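Randden Wall Care Kit 1608
Section 4: Cleaning and touching up white walls

Revised December 7, 2023

A white wall repays a bit of attention more than almost any other surface in a room. Half an hour with the right sponge and you'll want to do the whole hallway (we usually do!). Work through this section in order, from the gentlest method to the paint pot, and stop as soon as you're happy with the result.

4.1 Before you start

You will need the following from the kit:
Soft dusting mitt
White cellulose sponge
Melamine block, cut in two
Two microfibre cloths
Small foam roller and tray
Filler card and fine sanding pad

You will also need two buckets, washing-up liquid and a torch.

Caution: Switch off the power before cleaning round sockets and switches, and never spray water or cleaner at them. Use a cloth that has been wrung out hard.

Caution: If the house is old and you don't know what is under the top coat, do not sand. Old paint can contain lead. Have it tested first.

4.2 Looking the wall over

1. Open the curtains or put on the main light.
2. Stand back and look for anything that catches your eye from across the room. Those are the marks worth treating first.
3. Go in close and hold the torch almost flat to the wall. Move it slowly from one side to the other. Dents and raised bits throw little shadows, while stains stay flat.
4. Stick a small piece of low-tack tape beside each mark you mean to treat. You'll be amazed how easily a speck vanishes once you've turned round to fetch the sponge.

Note: White changes a great deal with the light. A surface can run from bright white to soft grey over quite a short distance and still be perfectly clean, so check a grey patch again at another time of day before you scrub it.

A short dark streak and a speck or two on smooth white count as light marking. Go to 4.3 and leave the paint in its tin.
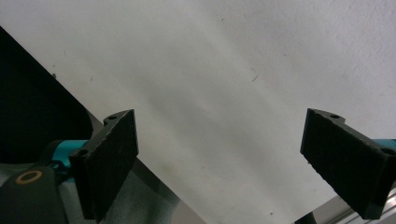

Deirdre Hanrahan wrote to us in November that she skips the torch altogether and runs a clean palm over the wall with her eyes shut, and that she finds more bumps that way than she ever did by looking. We tried it in the workshop and it's a lovely trick. Do it before washing, with dry hands, and keep the torch for flat stains, which a palm will miss.

4.3 Light marks

1. Dust the wall with the dry mitt, working from the top down. Loose dust turns to grey paste when it gets wet, so give this step its due.
2. Fill one bucket with warm water and a small squirt of washing-up liquid. Fill the other with plain water.
3. Test first. Choose a spot behind a door or low down behind furniture, wipe it gently and let it dry. If colour comes off on the sponge, or the patch dries shiny, the paint is not washable and you should go straight to 4.5.
4. Wring the sponge until it no longer drips. Wipe the mark in small circles with hardly any pressure.
5. Go over the same place with a cloth dipped in the plain water.
6. Pat dry with the second cloth.

Let the wall dry fully before you judge it. Damp paint looks darker, and plenty of people have scrubbed away at a "stain" that was only water.

Note: Tiny dots that don't shift are often grit caught under the paint when it was rolled on. Washing won't move them. Leave them, or deal with them at 4.5.

4.4 Scuffs and smudges

Scuffs are mostly something else rubbed on to the wall: shoe rubber, bag straps, the back of a chair. They come away beautifully. Smudges tend to be greasy and want soap before anything else.

1. Treat smudges first, following steps 2 to 6 of 4.3. Change the water when it goes cloudy.
2. Dampen half of the melamine block and squeeze it out.
3. Stroke along the length of the scuff, five or six light passes, then stop and look.
4. Turn to a clean face of the block and repeat if the mark is fading.
5. Wipe with plain water and pat dry.
6. Look at the spot from the side. If it has gone shiny, you've begun to polish the paint. Don't carry on.

Caution: Melamine is a very fine abrasive. Don't use it on matt paint without testing, on wallpaper, or on skin.

Where scuffs, grey smudges and stray marks have built up together across the same wall, spot cleaning can leave bright islands in a duller background. Wash the full width instead, one arm's length at a time, overlapping as you go. It sounds like more work, but you get into a rhythm and the finish is so much more even.
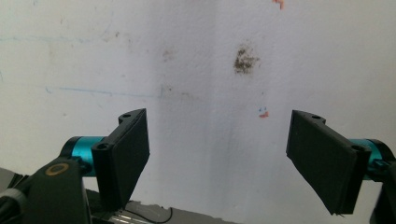 Always start from the bottom when you're washing the whole thing, says Kobe Brouwer, or dirty runs will streak the dry paint underneath and you'll be chasing them for the rest of the afternoon. We agree wholeheartedly. Dust from the top down, wash from the bottom up, and rinse from the top down again.

4.5 Touching up

Save this for marks that have survived two rounds of cleaning.

1. Make sure the wall is clean and completely dry.
2. Press a little filler into any dent with the card. Leave it slightly proud.
3. When it has hardened, sand it flush and wipe off the dust.
4. Stir the paint thoroughly, right down to the bottom of the tin.
5. Load the foam roller, then roll most of the paint off again in the tray.
6. Dab the repair and feather outwards with an almost dry roller.
7. Leave it overnight before deciding on a second coat.

Note: If you no longer have the original tin, paint a piece of card and hold it against the wall by day and by lamplight. There are a great many whites! Our Tremon white leans warm and Duvanis leans cool, and the two look quite different side by side even though they match on the lid.

4.6 Putting the kit away

Rinse the sponge and roller until the water runs clear and stand them on end to dry. Wash the cloths without fabric softener. Throw out the melamine half you used and keep the other dry. Replacement blocks are sold under part number 1541.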